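Search this site
Enter keywords
Search
Advanced search

Participants wanted: can a machine tidy your desk yet?

Print this page
E-mail this page to a colleague

The Pirkent household tasks study is looking for people to take part in a series of short sessions at our Gumley rooms in August. We want to find out how far robots have got with ordinary chores, starting with the one most office workers put off: clearing a desk and putting things back where they belong.
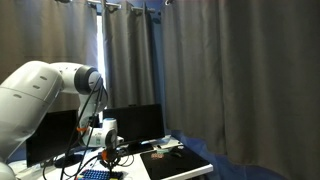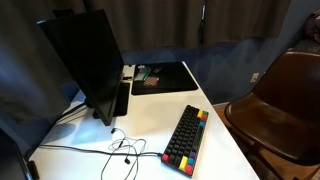 You do not need any technical background. We would prefer a mix of people, including those who have never been near a robot and those who think the whole idea is a waste of money. Both sorts were useful in our last round.

What the study is about

Desk tidying sounds easy. A person picks up a keyboard, moves the cable out of the way without thinking, wipes underneath and puts it down again. For a machine each of these is a separate problem. Rigid objects of a known size are mostly manageable now. Cables, earphones and thin packets are much harder. They change shape when touched, they catch on other things, and they have no obvious place to take hold of.

In our earlier trials the arm, running a control program called Hindora, made 574 attempts at single tidying steps. We are not publishing the results until the second round is finished, but we can say that moving a keyboard went well and untangling a cord did not. Nearly all the successful steps were slower than the same step done by hand. Whether people would put up with that is one of the things we want to ask you.

The other question is what counts as tidy. Our team could not agree on it. Some of us want every item lined up along the back of the desk, others only want enough clear space to work. A machine has to be told one or the other, and we would like the instructions to come from people who have desks and kitchens of their own to look after.

What you will be asked to do

Each session lasts 2 hours, with a break. You will first tidy a desk yourself, in your own way and at your own speed. You will then watch the arm attempt the same job and mark on a sheet each point where you would have stepped in. Finally there is a short talk with one of the researchers about which chores you would hand over, which you would not, and why.

You will not be asked to operate the arm or to stand within its reach. A member of staff is at the stop button whenever it is moving. The sessions are video recorded for our own analysis — if you would rather your face was left out, tell us on the form and we will arrange it.

Who can take part

We have places for nine people in each group. You should be 18 or over, able to pick up and move light objects at desk height, and free for both of your sessions. They are held one week apart. Please do not apply if you work for a company that makes or sells robots.

We are keen to hear from people who clean or stack shelves for a living. The second half of the study, run with Twal, deals with shop-floor work such as facing up stock and clearing returns, and so far too few of the people commenting on that work have ever done it.

Payment and practical matters

You will be paid for each session you attend and your local travel will be refunded on production of a ticket or receipt. Payment is made at the end of the session, including to anyone who decides to stop early. You may withdraw at any point, and your recordings will be deleted if you ask.

The rooms are on the ground floor, with step-free access from the street. Tea and coffee are provided. Sessions start at 9 in the morning or at 2 in the afternoon — please say which you prefer.

How to apply

Ask for a form at the Gumley reception desk, or write to Maysoun Harb, who is handling applications and will answer questions about access, payment and dates. Questions about the research itself should go to Nour Matar. We reply to everyone, usually within 8 working days. If the August groups are full we will keep your name for later ones, unless you would rather we did not.

Print this page
E-mail this page to a colleague

Related items
Folding towels: what the first trials showed
Call for shop workers: stock and returns sessions with Twal
Hindora: notes on handling cables
How we store and delete recordings
Getting to the Gumley rooms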